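About Stomitent
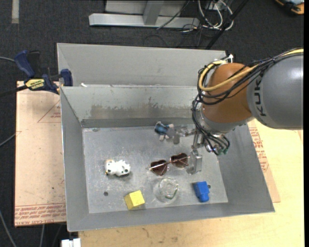 A KUKA arm over an open metal bin.

Hi, and welcome to Stomitent! I'm the one who writes most of what you read on this site, usually late at night with the TV still on and a bowl of cereal going soft next to me.

I started the site as a place to keep track of which books were getting turned into movies, and then it sort of grew (trailers, casting news, the odd rant about a changed ending). We're up to seven writers now, spread over two time zones, and we post about 12 stories a week. August is always slower, when half of us are away.

If you're new, the Drummond page is a good place to start. It's our running list of thrillers that have been optioned but haven't started shooting, and I update it every Sunday. Ernine is the newsletter, short and free. Sadilier is the podcast, where we read the book first, watch the movie second and then argue for an hour!

A few things we do: we link to where we got a story, we fix mistakes at the top of the post, and we mark spoilers. We don't run paid reviews, so please stop asking (you know who you are).

Got a tip, or a favorite novel you're dying to see on the big screen? Use the contact form. I read everything, though I can be slow to answer.

Page last updated 2025-07-27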